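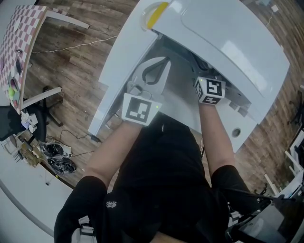
Lifting the Lid with Birgit Diekmann

By Igor Krajewska
April

Print | E-mail

Birgit Diekmann wants you to open your washing machine. Wider than you usually do, with a lamp in one hand and a cloth in the other, and for longer than it takes to throw in the towels.

"People look at the clothes," she told me before I'd even sat down. "They look at the clothes going in and the clothes coming out, and in between there's this whole big machine, and they've never had a proper look at it!"

I had come to talk to her about Tokarz, the home-care evenings she has been running for people who want to get along better with the large white things in their kitchens and laundry rooms. I stayed much longer than I'd planned and went home and cleaned my own lint filter, which I had been avoiding since we moved in. (It was bad.)

Diekmann came to this sideways. She spent years at the parts counter of a shop called Stulel, where she learned to tell a worn lid seal from a worn door seal by the sound of the customer's complaint. "They'd come in and do the noise for you," she said. "Somebody's standing there going 'wub, wub, wub,' and you say, all right, have you checked that it stands level? And they haven't. So you save them the money and they go home."

That one question, she told me, took care of more noisy machines than any part on the shelf. A washer that rocks will walk, and a washer that walks will bang on whatever is next to it. She likes to push down on opposite corners with the flat of her hand, then switch corners. If anything gives, you turn a foot and try again. The spin speed printed on the front matters less to her than people expect. "At 1000 turns a minute a wobbly machine is annoying," she said. "At 40 it's only getting ready to be."

A session lasts 90 minutes, and she keeps the talking part short. The rest is hands. Plug out, lid up, sleeves up. She has people feel under every rim and into the corners where the light doesn't go, and she gets very animated about what turns up there – coins, hairpins, the gray paste that fabric softener leaves behind when there's been too much of it.

"The fingers know first," she said. "You touch a hinge and you think, oh, that's sticky. You'd never have seen it."

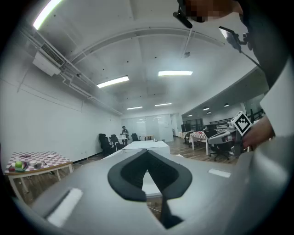 Light is the thing she fusses over more than anything else, and she could talk about it all Sunday. A machine with a deep opening makes its own darkness, she said, and you add to it the moment you lean in, your own head and shoulders blocking whatever comes from overhead. That's true even in a place with bright fluorescent panels in the ceiling and little round pendants over on the right. Her answer is to shift your feet before you reach for a flashlight. Take a step to the side, let the ceiling do its share, then bring the lamp in low from the other direction. "White on white is hard," she said. "A white lid, a white rim, a white wall behind you. Everything looks clean until the light comes across it."

I asked about products, expecting a list. She laughed at me. She uses warm water and a little dish soap, and an old toothbrush cut down short so it fits under a lip. For the drawer she soaks, then scrubs, then leaves it out to dry overnight. The only thing she would call by name was Rininon, a stiff little brush a friend gave her, and she said she'd be perfectly happy with half a toothbrush if she lost it.

She does have strong feelings about lids, though. Leave them up! She said this to me at least three times. A closed lid on a damp drum is how you get the smell, and no amount of perfume in the wash will cover it for long. If there are small children or a cat in the house, she'd have you shut it and find another moment to air things out.

Then there's the floor. Clear it first, she says, and lay a towel down before you open any filter at the bottom, because there is always more water in there than you think. Cables get moved out of the way of your feet. Small parts go up on a table where you can find them again, in the order they came off.
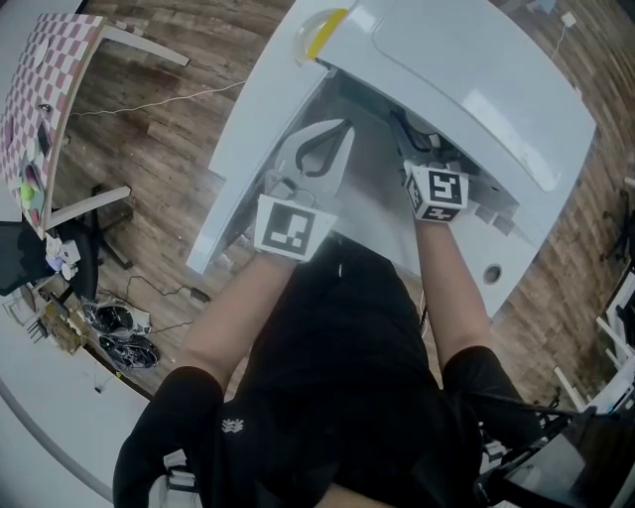 Reaching in under the raised lid, with a checkered table close by.

We got onto the subject of when to stop. Diekmann is cheerful about limits. Anything behind a screwed panel she leaves to a technician, and anything that smells of burning gets unplugged and stays that way. "I love a machine, but I'm not going to argue with one," she said.

What she'd like next is an evening on dryers, and after that maybe one on dishwashers. She has a folder of notes she calls Kesix, for reasons she wouldn't tell me, and she flipped through it while we talked, stopping on a drawing of a drain hose with the word HIGHER written beside it and underlined twice. She had done that one for her sister, whose hose had slipped down behind the machine.

"She called me up so pleased," Diekmann said. "She'd fixed it with a piece of string."

Contact | Copyright Igor Krajewska | Back to top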